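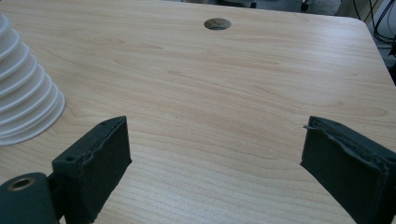

Dornetti has released revised installation guidance for its Sallow range of height-adjustable workstations, covering cable management, load distribution and the retrofit of existing fit-outs. The guidance takes effect in April and replaces all earlier fitting sheets for the range. It applies to any top with a pale, wood-grain surface, a rounded corner and a round cable opening cut through it, as well as to plain tops drilled on site. Installers are asked to route all power and data through the opening and to leave the perimeter of the top clear.

The revision follows a 30-month review of service records from commercial offices and tertiary campuses. The review covered 1,145 workstations, of which 509 had been altered after handover, most often by the addition of a second monitor arm or an under-desk power rail. Strain on cables at full extension was the most common cause of a service call.

"The frame and the top were performing to specification," said Kaja Raudsepp, technical manager at Dornetti. "The faults were in the cabling below. A lead that is long enough at sitting height can be under tension at standing height, and the old sheets did not give a figure for slack."

Under the new guidance, slack is measured with the workstation at maximum height. Each lead must form a free loop below the top and be secured to the frame at two points. Adhesive clips are no longer accepted as a primary fixing. Power rails must be screw-mounted, with the fixing depth checked against the thickness of the top before drilling.

Grommet liners are to be seated flush and checked for sharp edges before any cable is drawn through. Where a liner is missing or cracked, the workstation must not be energised until a replacement is fitted. Replacement liners are available in grey and black and will be dispatched within 48 hours of an order being received.

Raseck, which distributes the range to regional customers, will update its own fitting manuals to match. Silviu Lazăr, operations manager at Raseck, said existing customers would not be required to refit compliant installations.

"If a site passes the full-height check, it stays as it is," he said. "Sites that fail will be offered a retrofit kit at trade price."

The kit contains a cable spine, two frame clamps, a liner and a printed check sheet. It is compatible with single and dual motor frames. It is not suitable for fixed-height tables.

Technical enquiries should be directed to Yolotzin Cervantes, Dornetti Product Support. Media enquiries should be directed to Fotis Psarras, Dornetti Communications.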